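Last changed 9/28/25 by Merja Kokkonen

# Finding and fixing finger slip on the hand-held gripper

Use this page when the gripper lets go of things it ought to hold, or when an object creeps down between the pads while you lift it. It covers the two-finger hand-held tool with the ribbed pads. The desk-mounted version at Grosstead has a different linkage and its own page.

We wrote it after the April sessions, when 19 recordings had to be thrown out. The fingers were closing unevenly, so boxes twisted as they came up and then dropped. The first guess was worn pads. Aatos Keskinen swapped them and the fault stayed. The cause was a pivot screw that had backed out.

## What you need

- a small screwdriver that fits the pivot screws properly
- medium threadlocker
- a lint-free cloth and a little isopropyl alcohol
- a light, empty cardboard box
- the test sheet from the Garera folder

## Before you start

Stop the recording and unplug the cable at the tool end. Keep your free hand out of the gap between the pads while you work. The fingers can snap shut when a screw is loose, and Kalevi Mustonen got a blood blister that way.

## Check the pads

1. Squeeze the fingers shut slowly and watch the pads meet. They should touch along their whole length.
2. Look along the ribs. Flattened or torn ribs mean a new pad.
3. Wipe both pads with alcohol and let them dry. Skin grease and fabric fluff are enough to make glossy packaging slide.

If the tool grips normally after cleaning, go straight to the lift test.

## Check the pivots

1. Hold one finger near the tip and rock it sideways. Compare it with the other one.
2. If one moves more, look at its 2 pivot screws. A head standing proud of the linkage is loose.
3. Take the loose screw right out, clean the thread, add one drop of threadlocker and refit it.
4. Tighten until the play goes, then try the trigger. If it feels stiff, back off slightly.
5. Leave it overnight before use.

Don't tighten a dry screw and carry on. Wojciech Czerwiński did this twice and it worked loose both times – the second time after 500 squeezes on the counter.

## Lift test

Pick up the box by its sides, hold it level, tilt it, and put it down. Do the same with something small inside it. Watch for the box turning between the pads, and note on the sheet which side gives first.

Keep the cable slack during the test. A taut cable pulls the tool round and looks very much like a slipping finger.

If the box still turns, label the tool "do not use" and send it to Heikki Pelkonen with the sheet.
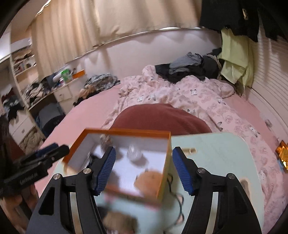 *Gripper and open orange-rimmed box, tilted, with small items inside.*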